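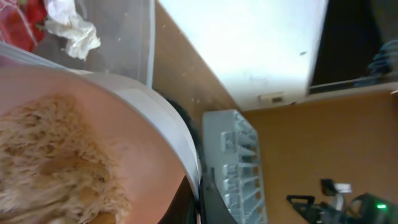 Figure 3. Shredded filling in a pink bowl with a white rim, with a clear container of odds and ends behind it on the wooden work surface.

4.2 Loose materials and the vessels that hold them

We turn now to the part of the craft table that gave us the most to talk about during the long evenings of coding, which was the loose filling. By loose filling we mean anything stringy, shredded or fluffy that a household keeps for stuffing, cushioning or decorating, and that has no shape of its own until somebody puts it in something. The people we visited in Lustadville had a great many words for it (fluff, nest, straw, "the scratchy stuff"), and we have kept their words wherever we could, since they tell us a good deal about how the material is handled and how fondly or otherwise it is thought of.

Figure 3 is a fair picture of how such filling sits in a bowl. The pale strands lie heaped to one side, with darker tan clumps here and there among them, and the pink of the bowl is left bare on the other side. We came to call this arrangement the leaning heap, and it appears again and again in our field notes. A person reaching into a leaning heap can slide their fingers down the bare wall of the bowl and come up underneath a handful, where a bowl filled evenly to the rim has to be pinched at from the top. Several of our hosts showed us this with some pride, and one grandmother made the first author practice it until she was satisfied!

The choice of vessel deserves a few words too. Of the 74 households in the study, those that worked with filling more than once a month nearly always kept a wide bowl for it, and they were quite particular about which one. A smooth inside was the quality mentioned most often. Strands catch on a rough surface and have to be picked off one by one, a chore that our hosts described with real feeling. Color mattered as well, although fewer people brought it up without being asked. Against a pink or blue interior, pale fibers are easy to see, and the last few wisps can be gathered up before the bowl goes back to the kitchen.

Clear containers played a different part in the life of the table. They were where things went when no decision had been made about them. In Figure 3 the container behind the bowl holds a crumpled white tissue or paper and something red beside it, and this mixture of contents will be familiar to anyone who has ever kept a craft corner. Radwa Abou Zeid, who carried out the second round of visits, suggested the term "waiting box" for containers of this sort, and we use it in the rest of the paper. A waiting box with see-through walls was emptied sooner, on the whole, than an opaque one. We asked six families to exchange one kind for the other during May, and their diaries, which are discussed in Section 5, make for delightful reading.

Finally, there is the matter of crumbs. Tiny light specks can be seen on the wood in Figure 3, and small traces like these were common on the surfaces we visited, whatever the craft. We had planned at first to treat them as a simple measure of tidiness. Hanane Gaber persuaded us to drop this after her interviews, in which people spoke of the specks warmly, as a sign that the table was in use and that somebody would be coming back to it. They swept when the table was wanted for supper, and seldom before. We therefore recorded the moment of sweeping in each diary and left the specks themselves out of the scoring.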